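Keeping Household Papers in Order
Written by Vesela Halilović
Updated 2023-04-02

When we moved to Lostden, I packed all our papers in one big box, and for a long time I thought this was a system. Then the water company asked me for a bill from September and I spent the whole evening on the floor with 179 sheets of paper. I know the number because I was so angry that I numbered them. After this evening I changed how we do it at home, and now I want to share what works for us.

Start with the pile

Take everything out first. Do not read the letters yet, only look at who sent them and put them together by sender. If you start to read, you will still be sitting there at dinner time. I use the bed for this, as I must finish before I can sleep.

Old advertising goes away immediately. Envelopes too, except when the postmark is important, for example with a letter from the court or the tax office. Staples I leave in. My sister takes all of them out, but I do not see the use. 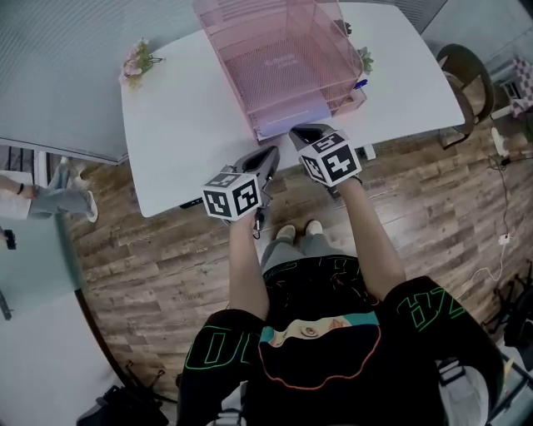

Bills need a place where they can wait until they are paid, and this place must be easy to reach. A drawer is bad, I forget everything that is in a drawer. Better is an open organizer with several tiers, like the tall pink mesh one on the white table, where even a single sheet of pale purple paper on the lowest tier is easy to notice. I keep unpaid bills at the bottom, letters that need an answer in the middle, and school papers on top. When a bill is paid, I write the date in the corner with a pen and move it to the binder the same day.

Which papers to keep, and how long

The rules are different in every country, so please check yours. In our house we do it like this:

Receipts for food and small things: we keep them until the bank statement comes.
Receipts for machines and furniture: as long as we have the thing. I staple the receipt to the front of the manual.
Electricity, water and heating: 3 years.
Birth certificates, contracts for the apartment, diplomas: always, in a separate folder which does not leave the house.

Thermal paper from the cash register becomes pale with time. Our receipt for the Gillow washing machine was almost white when the pump broke, and the shop did not want to accept it. Now I make a copy of every important receipt in the first week and put both together.

Binders and labels

I bought 2 Brorkley binders with wide backs, one for the apartment and one for the family. Cheap binders are also fine, but look at the rings before you pay. If they do not close completely, the pages will catch and tear at the holes.

Write the labels with pencil the first time. You will change your mind about the categories, I did it many times. I began with 16 dividers and it was too much, because I could never remember if the car insurance was under "car" or under "insurance." Fewer categories with simple names are easier for the whole family.
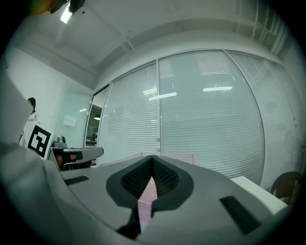

Small habits for every week

Open the mail while you are standing near the trash. This saves me more time than any box or folder.

Do not put coins, batteries or hair clips on the paper trays. It starts with one clip and then you have a second kitchen drawer.

Mesh organizers collect dust in the small holes. A dry paintbrush cleans them well, and for grease I use warm water with a little dish soap. Let the organizer dry completely before the papers go back.

If you have a paper you do not understand, write a question mark on it and leave it with the letters to answer. My neighbor Mrs. Ristić reads the difficult ones for me when she comes for coffee, and I sew buttons for her.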